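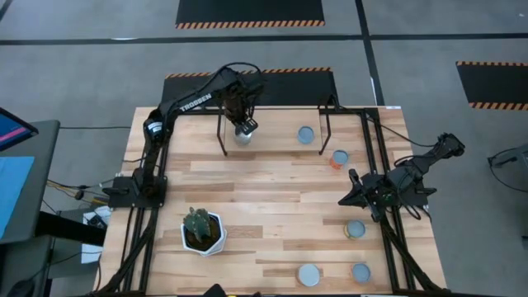 Munasinghe asked, before anything else was written down, that this card say which episodes were recorded with visitors standing at the table and which were recorded after they had left. The `session` column does that. The rest of the file follows the usual layout.

Search this repository Go Clear

# Ernow Open Day Cans

Teleoperated two-arm recordings from the open day at the Ernow lab in Fledley. The task is moving cans between the tabletop and a raised wooden platform at the back of the table. Visitors watched all of the daytime episodes and drove some of them.

## Summary

- Episodes: 848
- Episodes driven by visitors: 145
- Task: put cans on the platform, or take them off
- Arms: two, one on each side of the table
- Season: April, one open day plus the evening after it
- Version: 2

## What happened on the day

Doors opened at 10 a.m. and groups came through until 4 p.m. Each group got a short talk, then a demonstration by a lab operator, then a turn at the controls for anyone who wanted one. Group size was capped at 24 so that people at the back could still see the table.

The demonstration was always the same. The operator picked up a can with the left arm, held it over the platform, and set it down. Then the right arm did one from its own side. After that the group could ask for a particular can, and the operator tried to get it. Those request episodes are marked `request` in the `prompt_source` column, with the wording kept as it was spoken, so expect "the yellow one" and "that one at the front" more than full sentences.

Visitor turns were limited to 40 seconds. Many end with the can still in the gripper. We kept these and marked them `timeout`.

The evening episodes were recorded by lab operators from 5 p.m. on, with the same table and the same task. They are cleaner and faster, and should not be taken as typical of the visitor part.

## Objects

Metal cans with different labels, most of them with blue or bluish lids as seen from above. The positions were changed between episodes by hand, with no fixed pattern. Labels are often hard to see from the head view – if your work depends on telling the cans apart, check the first few steps of each episode yourself.

A potted cactus in a white pot stands on the left side of the table. It is not part of the task. Operators were told to keep the arms clear of it, and visitors were told the same. Episodes where the pot was bumped have `contact_other` set to true.

## Files

```
ernow_open_day/
 episodes/
 index.csv
 splits/
 day.txt
 evening.txt
 LICENSE
```

`index.csv` has one row per episode:

- `episode_id`
- `session` – day or evening
- `driver` – operator or visitor
- `prompt` and `prompt_source`
- `outcome` – placed, removed, dropped, timeout
- `contact_other` – true or false

## Loading

The Drinda reader works with this set from its second release on. Older copies will open the episodes but skip the `prompt` field without a warning.

```
from drinda import open_set
ds = open_set("ernow_open_day", split="evening")
```

## Consent

Visitors signed a form at the door before driving. Only arm motion, head-view video and the typed prompt were kept. Sound was not recorded. Prompts were typed in by a staff member as they were called out, so small differences from the spoken words are likely. Anyone who drove an episode can have it taken out by giving the desk the slip number from their form.

## Known problems

- The first group's episodes have no `prompt`. The typing station was not set up yet.
- `dropped` was used loosely during the day. Some drivers let go a little above the platform and the can landed upright; depending on who was labeling, that is either `dropped` or `placed`.
- Visitor episodes often start with a long pause. We did not trim them.
- The right arm is used less than the left in the day split.

## Changes

Version 2 adds the `driver` column and fixes swapped outcomes in part of the evening split. Version 1 should not be used.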